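Inspection checklist: arm workstations, hand-held appliance tasks
Site: Gronow, ground floor
Date of inspection: 19 April 2025
Inspected by: Nuanchan Prasertsri
Station supervisor: Dorian Rey

This checklist applies to every station where a robot arm holds a household appliance that produces heat or steam. It replaces the January version. Each item is marked **Met**, **Partly met**, **Not met** or **Not checked**. An item marked Not met must be closed before the station is used with the appliance switched on. Partly met items may remain open until the next inspection if the supervisor agrees in writing.

## 1. Access and paperwork

- [x] 1.1 Station risk assessment is signed and kept at the station. **Met**
- [x] 1.2 Operators on the rota have completed the Onia induction. **Met**
- [ ] 1.3 Floor marking shows the full reach of the arm. **Partly met**

*Comment on 1.3:* The tape is worn on the side nearest the door. The marking was laid out for the previous mounting position and should be measured again before it is replaced. The required clearance is 45 cm beyond the furthest point the gripper can reach.

- [x] 1.4 Emergency stop can be reached from the operator's normal position. **Met**
- [x] 1.5 Emergency stop tested by the inspector, with the arm moving and the gripper empty. **Met**

## 2. Work surface and garments

- [ ] 2.1 Surface covering is suitable for use under a steam appliance. **Not checked**

*Comment on 2.1:* The table has a textile covering. No data sheet for it was available on the day. Mr Rey is to obtain one from Skever, or else provide a heat-resistant pad of sufficient size to lie under the whole garment.

- [ ] 2.2 Surface is clear of everything except the garment and the appliance. **Not met**

*Comment on 2.2:* The rule covers the whole table top, including the strip along the back. Paper goods, food packets and soft toys are the items most often left there, and all of them should be treated as combustible. Objects used to make a task more varied are permitted only if they are listed on the task sheet and placed outside the steam zone. 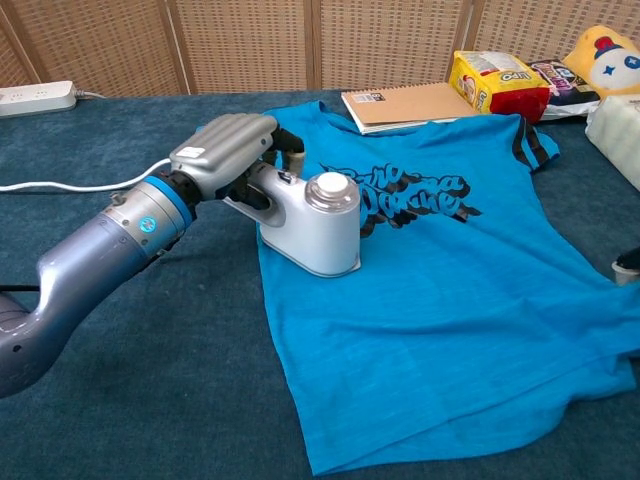
Garments should be laid flat, with printed areas noted on the task sheet. Some prints soften under steam, and the care label takes priority over the task sheet where the two disagree. A garment with no readable care label is to be used for cold runs only.

- [x] 2.3 Garment does not hang where it could be caught by the arm. **Met**
- [ ] 2.4 Loose lint is removed before each session. **Partly met**

*Comment on 2.4:* Lint was present on the table covering. A brush should be kept at the station and its use entered in the daily log.

## 3. Electrical supply and cables

- [ ] 3.1 Power strips are fixed off the work surface and away from any water tank. **Not met**

*Comment on 3.1:* The power strip was lying on the table. It must be moved below table height or fixed to a bracket, with the sockets facing away from the work. The same fault was recorded in January.

- [ ] 3.2 No cable crosses the working area of the arm. **Not met**

*Comment on 3.2:* A white cable ran across the table behind the wrist. Cables are to be led along the rear edge and clipped.

- [x] 3.3 Residual current device tested. **Met**
- [x] 3.4 Appliance carries a current test label. **Met**

## 4. Gripper and appliance

- [x] 4.1 Grip is on the handle and clear of the steam outlet. **Met**
- [x] 4.2 Fingertips are free from cuts and lifting edges. **Met**
- [ ] 4.3 Tank is filled away from the station and its cap is checked before gripping. **Partly met**

*Comment on 4.3:* Operators described the correct method, but the written instruction still permits filling at the table. Section 6 of the Porkus handbook is to be amended.

- [ ] 4.4 Appliance cannot be left steaming if the arm stops. **Not checked**

*Comment on 4.4:* To be tested with the supervisor present. The supply to the appliance should drop out with the emergency stop circuit.

## Actions

| Item | Action | Owner |
|---|---|---|
| 1.3 | Measure reach and renew tape | D. Rey |
| 2.1 | Obtain data sheet or provide pad | D. Rey |
| 2.2, 2.4 | Clear table, supply brush | Station operators |
| 3.1, 3.2 | Move power strip, clip cables | D. Rey |
| 4.3 | Amend written instruction | N. Prasertsri |
| 4.4 | Arrange joint test | N. Prasertsri |

Until items 2.2, 3.1 and 3.2 are closed, the station may be used for cold runs only, with the tank empty and the appliance unplugged.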